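May 23, 2020
Ellham notebook, rack project, page carried over from the last entry

Long session, most of it on the cable task. Writing it up the same evening so Nia Landeg can pick up the analysis without calling me.

State at the start: the Dunora script loads and homes without complaint. The fix to the speed limit is in (it was reading the old config out of the wrong folder, my fault, the path was typed by hand). The limit is back to 50 for everything near the rack and 85 for the free moves. Do not raise the 50. The club rules for the October demo say the same number, so there is no point in tuning for anything faster.

Task as the rules have it: pick up an Ethernet cable by the plug end, carry it to the rack, seat it in the port the judge names. Points for pickup, for approach, for seating, and a deduction for touching the rack anywhere else. We are only working on pickup and approach until those repeat.

Pickup surface is the padded mailer on the table. The bare wood let the plug skate away from the fingers last time. Paper has more drag.

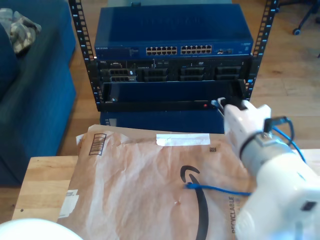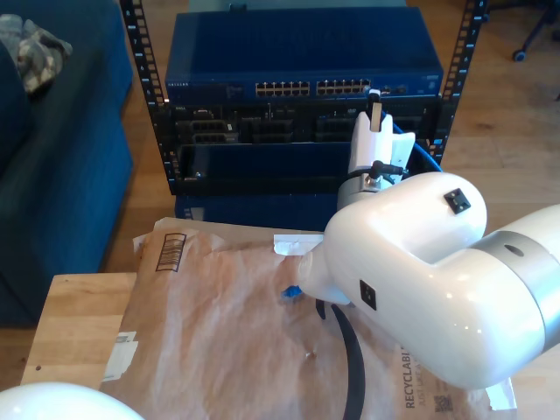
Board and mount.

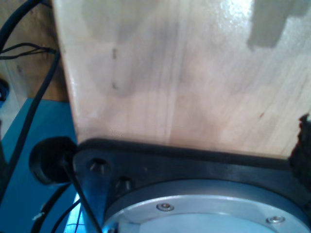

Logged run numbers start at 1,508 and end at 1,924. The gaps are aborted starts, which Dunora numbers but does not save. I left them alone. If you filter on file size they drop out.

Pickup: good when the plug lies flat with the clip down. When it lies on its side the fingers close on one corner and the plug turns as it lifts. The script doesn't know the difference, so it carries on to the approach with the plug pointing wherever it likes. Needs a check after the lift. Nia had an idea about backing off a little and closing a second time, and I'd like to try that before adding anything clever.

Approach: the path comes in low and climbs, which keeps the arm clear of the switch but pulls on the cable. With the long cable there is enough slack. With the short one it drags before the end of the move and the plug tips down. Use the long one for now. I have put a piece of tape marked L on its far end.

Wynne's waypoint list has the rack in its old position. I re-taught the last two points and saved them under a new name, wynne_b. The original is still there. Please don't overwrite either one until we've compared them.

Screws: went over the ring with the hex key before the first run and again after lunch. Adding this to the start list, before homing. Also check that no cable is hanging in the way of the wrist before it turns, both directions.

Nakudetti: the joint log exporter still writes the time column as text. Workaround is to convert on import. I sent the students who maintain it a note with one of our files attached, no answer yet.

Things to do
- second close after the lift, compare with the present version on the same plug positions
- plug on its side, try a shallower wrist angle
- measure how much slack the approach needs so we can put a length in the kit list
- copy today's logs to the shared drive (done for the first half, the second half is still on the laptop)
- ask the organizers whether teams may bring their own pickup surface. The rules say "a flat surface" and stop there

Laptop battery is poor, keep it on the charger during runs. It went to sleep once and I lost the log for that run.

Next session I'll start with the comparison of the waypoint lists, then the second close if there's time.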